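左手又偏了

鲁克桑德拉·奥普雷亚到的时候楼下还没坐满。她提着工具箱上二楼，楼梯第三级老响。衣帽架上已经挂了包，黑的，不是她的。她没地方搁箱子，搁椅子上。

“又偏了？”

“左手。右手没事。”小贺头也不抬，正在翻日志。“昨天半夜开始的。Tritel那边说收上来的轨迹对不上，左手老往外飘，飘多少不一定。”

不一定。她最烦这三个字。

Catacutan这套东西说白了就是一对手持夹爪，一左一右，人握着干活，镜头看着，标记块负责告诉系统两只手隔多远。便宜，轻，白壳子，摔得起。合同上写的是“摔得起”，她签过字。公司叫Pluvstead，做维护的，一共没几个人，她是其中跑得最多的那个。

先看固件。固件没毛病。再看线。线也没毛病，插头拔下来吹一吹，插回去，听见咔的一声。她习惯听那一声，没听见就重来。手指这边，开合，开合，开合。手感有点涩，右边那只更顺。

“润滑什么时候上的？”

小贺往回翻。“六月。”

“六月几号？”

“就写了六月。”

她没吭声，在本子上写：润滑，六月，无日期。划了一道线，又写：让小贺以后写日期。写完觉得像在告状，把后半句涂了。

拆指节。螺丝是那种小的，掉地上就别找了，木地板缝会吃掉。她拿一张纸垫着，折出边来。第一颗，第二颗，第三颗拧不动，换了把刀头，还是拧不动，她骂了一句罗马尼亚语。小贺来了兴趣。

“什么意思？”

“意思是请你递给我另一把螺丝刀。”

他递了。拧动了。

指节里面有一点灰，混着旧油，黑乎乎一小条。擦掉。棉签用了一堆，她把用过的排在纸边上，像收摊的火柴。轴没弯，簧没塌。上新油，一点点就够，多了吸灰，这个她跟每个新来的都讲过，每个新来的都上多。装回去，开合，顺了。

可是顺不顺跟偏不偏是两回事。

跑一遍标定。误差二十六。

“二十六？”小贺凑过来。“昨天我跑也是二十六！”

“那就是说我白擦了。”

“也不算白擦吧。”

她跑第二遍。二十六。一动不动的二十六。她倒高兴起来了，跟小贺讲，你看，飘是一回事，这个是定的。定的就好办，定的说明有个东西装歪了，装歪了又没松。飘的才要命。

“那Tritel说飘……”

“他们看的是轨迹，人手一转，歪的方向跟着转，在他们那头看就是飘。”她把夹爪举起来转给他看。“歪的一直是同一个歪。”

小贺想了一会儿，点头，她不确定他懂了没有。没关系，她第一年也光点头。

电话响，是Viltutum的人。Viltutum租了这套设备做项目，催得很勤，今天下午要交一批数据，问能不能先用右手顶着。她说不能。对方问为什么不能，两只手不是各算各的吗。她说不是，两只手互相看着呢，一只歪了，另一只看过去，也以为世界是歪的。对方沉默了一下，说那您尽快。她说我一直在尽快。

挂了。小贺在憋笑。

“笑什么。干活。”

标记块。她其实一开始就该看标记块。人老了就先从难的查起，她师傅也这样，查了一上午主板，最后是没插电。她把方块那面对着窗，斜着看，黑白格子干净，没起皮，没划。再看底座。底座是卡进去的，下面有四个小脚。她用指甲挨个抠，一，二，三，第四个——

“这个脚没进去。”

“啊？”

“没进去。浮着。”她把夹爪递过去，“你摸。”

小贺摸了。脸慢慢红了。她看见了，装没看见，低头找刮刀。谁换的标记块，日志里应该有，她没翻。翻了又怎样，就那么一个小脚，不摸根本不知道，肉眼看着平平整整的。

撬下来。槽里有一丁点毛边，塑料的，注塑时候留的，米粒的几分之一。刮掉，吹干净，指头抹一圈。按下去，这回四声，咔咔咔咔，每一声她都数到了。

“跑吗？”

“先拿着对一下，别急着跑。”她把一只塞给他，自己留一只。“胳膊放松，别端着。你端着肩膀就歪，肩膀歪了你又要怪机器。”

他们隔着木桌互相对着，夹爪朝夹爪，慢慢挪近，挪远。她嘴里报：近，近，停，转，再转，停。手机扔在桌上，谁也不许接。

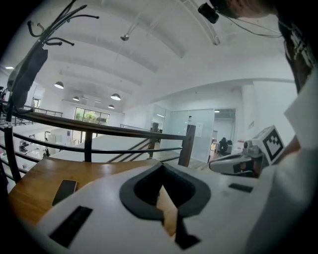
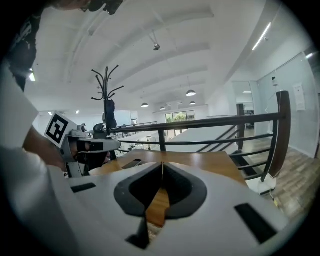 标定跑出来，十六。

小贺欢呼了一声，被她瞪回去。十六不行。合格线是五。十六就是说找对了，没找完。

“还有哪儿？”他问，声音小下去了。

她坐下来，喝了口凉茶。想。标记块歪了，有人在歪的时侯标过一次，系统把歪的当成正的存了一部分。那旧参数还在里面，新的跟旧的搅在一块儿，搅出个十六。

“旧的标定文件清过没有？”

“清……要清吗？”

“要清。”

清。重启。等。这个进度条做得很坏，走到最后一截就停住，停到你以为死了，然后突然没了。她每次都想写信给写这个进度条的人。等的时候小贺问她，您修这个多久了。她说从它们还很重的时候就修。那时候一只夹爪端一上午，晚上回家筷子都拿不稳。她妈妈在布加勒斯特，打电话问她在中国做什么工作，她说给手看病。妈妈以为她当了医生，跟楼上楼下都讲了。后来也没纠正，每次回去都有邻居伸手给她看关节。

“那您怎么办？”

“看啊。叫她们少提重的。”

进度条没了。

跑。两个人都不说话。楼下有人拖椅子，拖得很长一声。

四。

她又跑一遍，还是四。再把左右手对调着拿，跑第三遍，五，五也算，压着线。她再开合几下，又跑，四。行了。

这回轮到她想欢呼，忍住了，让小贺先。小贺拍了一下桌子，杯子跳起来，凉茶洒了，她赶紧去抢那张垫螺丝的纸，抢到了，螺丝一颗没少，棉签全湿了。

“对不起对不起——”

“擦。先擦夹爪，再擦桌子。”

给Viltutum回电话，占线。发消息，说左手好了，上午那批别用，从现在往后的可以用。对面回得飞快：上午那批能不能救？

她看着这句话看了好一会儿。能救。歪是定的歪，算得回来，就是要有人把歪的那个角度量出来，量出来就得再把标记块装歪一次，跟原来一样歪。可毛边已经叫她刮掉了，吹了，在地板缝里。

“小贺。”

“嗯？”

“你上次跑标定，原始文件存了没有？歪的那个。”

小贺停下手里的抹布。“您刚才不是让我清……”

“我让你清参数。原始的呢？”

他跑过去看。她听见鼠标点，点，点，又点。她把湿棉签一根一根捡进垃圾袋，捡得特别仔细。

“在！”他喊，“在在在，原始的在另一个盘上，我没动那个盘！”

她坐回椅子上，坐到了工具箱上，又站起来。

然后在工单上写日期，2018年8月17日，写故障：左手标记块底座一脚未入槽。写原因，笔停了一下，写：槽内毛边。处理：刮除，重装，清旧参数，重新标定。结果：四。备注那一栏她从来不填，今天填了，填的是：润滑已做，下次请写日子。

签名的地方她签完，把笔递给小贺，叫他也签。他说我也签啊，她说你也签，四声咔是你跟我一起听见的。

还得去查右手。右手没事，可是同一批的底座，同一个模子出来的，她不放心。她把右边那只翻过来，指甲伸进去，开始抠第一个脚。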